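How to Clean and Seal a Marble Countertop at Home

A marble countertop is a pleasure to live with, but it asks for more care than most people expect when they buy it.
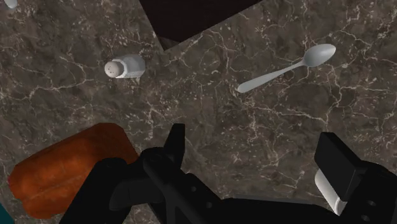

Kim wrote under the first version of this page that her marble became dull in one month, and asked if the stone was of bad quality. She was cleaning it every evening with vinegar and water. The stone was probably fine. Vinegar is an acid, and marble is made mostly of calcite, which acid eats. I rewrote the page after her comment, because I saw that I had put the warning too far down.

So first the warning. Do not use vinegar, lemon, bathroom descaler or any cream with scratching powder in it. Also be careful with "natural" sprays, many of them contain citric acid. Read the small letters on the back.

What you need

- a soft cotton or microfiber cloth, and a second one for drying
- a dish soap without lemon
- warm water
- a water-based sealer for natural stone
- painter's tape, if your wall is painted down to the counter
- baking soda, only for stains

I live in Andville, where the water is hard, and for me the second cloth is as important as the soap. If the water dries alone on the stone it leaves white rings. They are hard to see on a pale marble and very easy to see on a dark one.

Daily cleaning

Put a few drops of soap in a bowl of warm water. Wipe the counter, rinse the cloth, wipe again with clean water and dry. Wipe wine, coffee, tomato sauce and fruit juice immediately. With a liquid spill you should press the cloth on it and lift, and not rub, otherwise you make the wet place bigger.

Salt and sugar are a different matter. They do not stain, but the grains can scratch a polished surface when you push them with a dry cloth. Pick them up with a damp cloth, or use the soft brush of the vacuum cleaner.

Test if the stone needs sealer

Pour a spoon of water on the counter in a place where you work often. Wait 30 minutes and dry it. If the stone under the water became darker, the sealer is gone or was never there. If it looks the same, you can leave it for now. Make the test in 2 places, one beside the sink and one far from it. In my kitchen the part beside the sink always loses the sealer first.

On very dark marble the change of color is difficult to see. Look from the side, with a lamp on, and compare with the dry stone next to it.

How to seal

1. Remove everything from the counter and wash it as for daily cleaning.

2. Let the stone dry overnight. This is the step people want to skip. Water that stays in the stone keeps the sealer out.

3. Try the sealer in a hidden corner. Some products make the color deeper, and you may like it or not.

4. Put the sealer on with a clean cloth, in a thin and even layer. Work on a small part at a time and follow the instructions of the bottle for how long it must stay. I buy the 200 ml bottle and I have always some left.

5. Before the sealer dries, wipe off all that the stone did not drink. If you forget it, you get a sticky film. A little fresh sealer on a cloth will usually soften the film again, and then you wipe quickly.

6. Repeat if the maker recommends a second layer. Keep the counter dry until the next day.

The joint between slabs

Most kitchens have a counter made from more than one piece, especially where it turns a corner. The joint is filled with colored epoxy or silicone, and the sealer does not help if the filling has cracked. Run your fingernail along it. If the nail catches, or if you find crumbs inside, clean the joint with an old toothbrush and soap and let it dry well. Small holes you can fill yourself with a stone filler in a matching color. If one slab sits higher than the other, call a stone mason. It means that something is moving under it - usually the cabinet.

Oil stains

Mix baking soda with water until it is thick like yogurt. Put it on the stain, cover it with kitchen film, tape the edges and leave it for one day. Then take off the film and let the paste dry completely before you remove it with a wooden spatula. An old stain can need several rounds. Seal this spot again afterwards.

Dull spots from acid are not stains, and the paste will not take them away. Small ones can be polished with marble polishing powder. For a large area it is better to pay a professional.

I do my own sealing in December, before the holiday cooking starts, and I repeat the water test in summer.

Last updated 2022-07-26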